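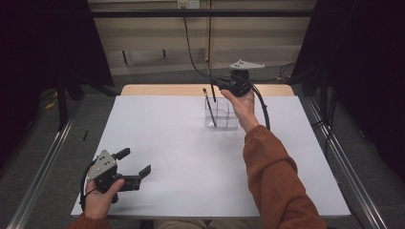
Vedavley Hand-Held Gripper Pair: Review

Bought in December, reviewed after 613 logged cycles. Our test job is sorting slim tools into a clear organizer, one gripper in each hand. Closing force is even and the triggers are light. The trouble is the release.

On 43 cycles the left unit kept its fingers closed for a moment after the trigger was let go. A handle held at an angle then swung as it came free and missed its compartment. The Zivcombe service note calls this return-spring drag and recommends dry lubricant on the slide. We applied it twice. The fault came back both times, the second time after 69 cycles.
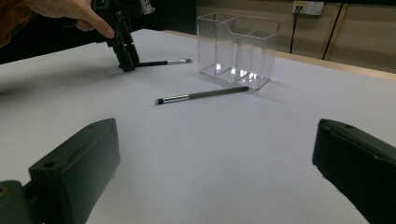
Two brushes on the table beside the organizer, one under the jaws of the black gripper.

The right unit never stuck, but its cable pulls at the wrist when the arm is fully extended. Route it along the forearm and leave slack. 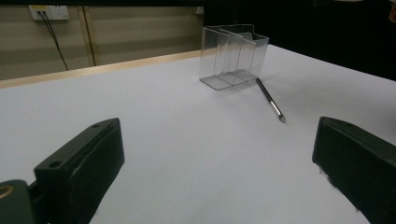
There is also a safety point. A late release invites you to reach in and free the item by hand, and the fingers can snap open on yours. Unplug first. The manual puts this on the last page.

Replacement springs cost extra. Rating: 2 out of 5 until the slide is redesigned.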